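Section 4. Preparing the Room and Setting the Floor Unit

4.1 Before you begin

This section explains how to prepare a room for the Honlow dehumidifier, how to place the unit, and how to connect the drain hose. Read the whole section before moving any furniture. The electrical connection is covered in Section 5 and must not be attempted until every step in this section is complete.

The instructions apply to the floor-standing models only. Owners of the wall-mounted model should refer to the separate leaflet supplied with the bracket.

You will need the following items:

Drain hose with two clips (supplied)
Leveling feet and flat wrench (supplied)
Spirit level
Tape measure
Soft cloth
Bucket or shallow tray

CAUTION: The unit must be carried upright by two adults. Do not lift it by the front grille, the water tank, or the power cord. If the unit has been laid on its side at any time during delivery, stand it upright and leave it switched off for 20 hours before use.

4.2 Choosing the position

The unit draws in damp air from the front and returns dry air through the top. It performs best near the middle of the longest wall, away from doors that are opened often. Avoid corners, alcoves, and the space beneath a staircase.

1. Close all windows and outside doors in the room. Inside doors may remain open if the adjoining rooms are also to be dried.

2. Measure the clear space at the chosen position. The back of the unit must stand at least a hand's width from the wall. The front must face open floor.

3. Check that no curtain, bedding, or loose paper can be drawn toward the front grille.

4. Confirm that a grounded wall outlet is within reach of the power cord. An extension cord must not be used.

5. Confirm that the drain hose will run downhill for its entire length. If this is not possible, use the water tank and disregard 4.5.

Note: In a room used for storage, goods stacked against an outside wall should be moved inward before the unit is started. Damp collects in the gap behind them and cannot be removed while the gap remains closed.

4.3 Preparing the floor

The unit may stand on tile, stone, concrete, or sealed wood. Carpet is acceptable only if it is short and firmly fixed. On deep carpet, place a rigid board beneath the unit; the board should extend beyond all four feet.

Tiled floors generally need no treatment apart from cleaning. Loose or cracked tiles beneath the feet must be replaced or avoided. A room that is in daily use does not have to be emptied, provided that a stretch of open floor is left for the unit and for the person who will attend to it.

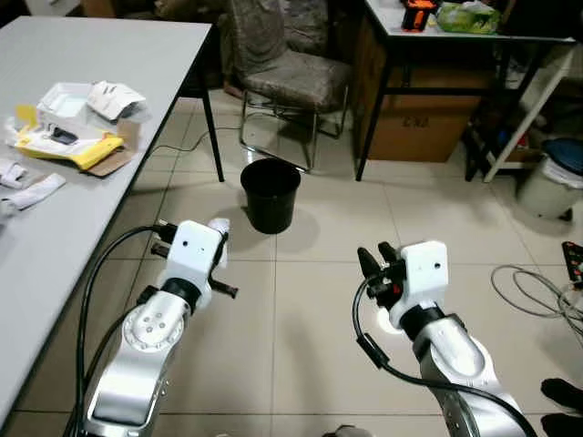
4.4 Placing and leveling the unit

1. Wipe the floor at the chosen position with a soft cloth and allow it to dry.

2. Screw one leveling foot into each corner of the base by hand until it stops. Do not use the wrench at this stage.

3. Lower the unit onto the floor, back edge first. Keep fingers clear of the base.

4. Place the spirit level on the top panel from left to right. Turn the front feet with the flat wrench until the bubble is centered.

5. Place the spirit level from front to back and adjust the rear feet in the same manner.

6. Press down lightly on each corner of the top panel. The unit must not rock. If it rocks, lower the foot at the loose corner by one half turn and repeat steps 4 and 5.

7. Slide the water tank out and back in again. It should travel freely and close with a click. A tank that sticks is usually a sign that the unit is not level.

CAUTION: Do not place wedges, folded card, or cloth beneath the feet. Vibration will work these materials loose and may cause the tank to overflow.

4.5 Connecting the drain hose

Omit this part if the water tank is to be emptied by hand.

1. Remove the rubber plug from the drain outlet at the back of the unit. Keep the plug; it is required whenever the hose is disconnected.

2. Place the bucket or tray beneath the outlet. A small amount of water from factory testing may run out.

3. Slide one clip over the end of the hose, push the hose fully onto the outlet, and tighten the clip.

4. Lead the hose to the floor drain or sink without kinks or upward loops. Fix the far end with the second clip so that it cannot slip out of the drain.

5. Pour one cup of clean water into the drain pan through the opening behind the tank. The water should leave the far end of the hose within a minute. If it does not, check the hose for kinks and confirm that it slopes downward throughout.

Note: A hose that passes through an unheated space should be disconnected before the first frost. In most regions this means the end of October. Refit the rubber plug and use the water tank until spring.

4.6 Final check

Before proceeding to Section 5, confirm each of the following:

The unit is level and does not rock.
The space behind the unit is clear.
The front grille faces open floor.
The hose is clipped at both ends, or the rubber plug is in place.
The power cord is not trapped beneath the base.

Record the model and part numbers on the inside cover of this manual. They are printed on the plate behind the water tank and will be requested when service is booked.

4.7 Replacement parts

Parts may be ordered by mail or through any authorized Turnport dealer. Please quote the part number in full.

Drain hose with clips: part 934
Leveling feet and wrench: part 3495
Rubber plug: supplied free of charge on request

Parts not supplied by Turnport may fit the unit but are excluded from the warranty. Damage caused by an unapproved hose or clip is likewise excluded.

Questions concerning this section should be addressed in writing to Liliana Colombo, Customer Documentation, Turnport. Requests for a large-print copy of the manual should be sent to Thomas Sartori at the same office.

Continue with Section 5, Electrical Connection and First Start.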